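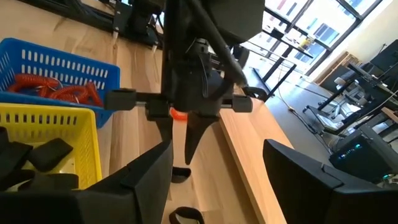
Print this thread | E-mail this thread

1/ OK so people keep asking what I do all day now that I'm on the Rattanakul project, and the short version is that I teach a pair of robot arms to tidy up. By moving them myself. Over and over and over.

2/ The long version: we're collecting demonstrations. I drive the arms through a job, everything gets recorded (cameras, joint positions, when the fingers open and close) and that whole run is one example. The model learns from a big pile of them. Our pile is supposed to reach 3000 by May, ha.

14 comments · 31 shares

3/ The job this week is sorting into baskets. Coiled cords go in the blue one, black straps and pads go in the yellow one. My kid could do it at age two. My kid also has fingertips that feel things, and I'm working with grippers that tell me nothing, so I'm doing it all by eye.

4/ Cords are the worst! You pinch one loop and the rest of it springs off someplace else, or two of them hook together and you lift the pair. I used to toss those runs. Now I keep the ones where I get them apart again, so the model sees how to get out of trouble and doesn't only ever see perfect pickups.

5/ That was the big lesson from our first batch back in Dernham. Every example was clean and pretty, and the first time the arm missed a grab by a hair it just carried on to the basket holding air. Opened up very proudly over the blue one. Nothing fell out. I laughed so hard I had to sit down.

6/ So now I miss on purpose sometimes. Not a lot, maybe one run in every handful. Close the fingers, come up empty, go back down, try again. It feels silly to practice being bad at something but the recovery part is what we were short on.

9 comments · 22 shares

7/ The other thing is moving stuff between runs. If the cord always starts in the same spot, the model learns the spot and forgets the cord. So I turn it, flip it, slide it over toward a different basket, nudge the baskets too.

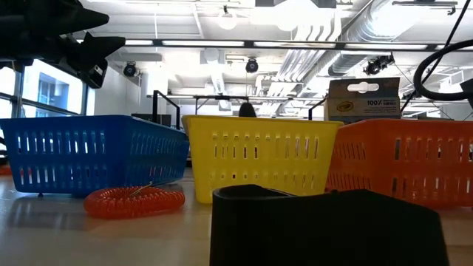
Cord in front of the blue basket, yellow and red-orange next door.

8/ The color thing is a real headache, by the way. An orangey cord near a red-orange basket is a nice hard case, and I want plenty of those, but I also don't want the model deciding that orange things belong with orange plastic. They go in BLUE. I've said "they go in blue" out loud to an empty room more times than I'd like to admit.

9/ Somebody asked about daylight. Yes, we have big windows, and no, I don't pull anything down over them. Morning runs and late afternoon runs look like two different planets on the cameras and I want both. The glossy tabletop throws reflections too. Fine, keep those in, real tables do that.

10/ Labeling! Each run gets a one-line note in Furkico, our little logging tool, plus good / messy / toss. Please write your notes right after the run. I once saved up a whole morning of them for after lunch and I could not tell you which was which. Had to watch every single one back. Never again.

6 comments · 12 shares

11/ Where we are: 518 good ones so far on the basket job, and I'm roughly at the point where my shoulders complain before the robot does. Short sessions, a break, then back to it. When I'm tired I get jerky, and then the arm learns jerky.

12/ Next up is the Jerimetti version of the same job, where both arms have to work at once, one holding the basket steady and the other dropping things in. I've tried it a few times and my left hand and my right hand are not on speaking terms yet.

13/ If you run a setup like this, tell me how you handle straps. Flat on the table they're so thin that I end up scraping along with the fingertips until an edge lifts. I've been going for the loop end when there is one. Open to better ideas, replies are on!

27 comments · 40 shares

Last updated 11/26/23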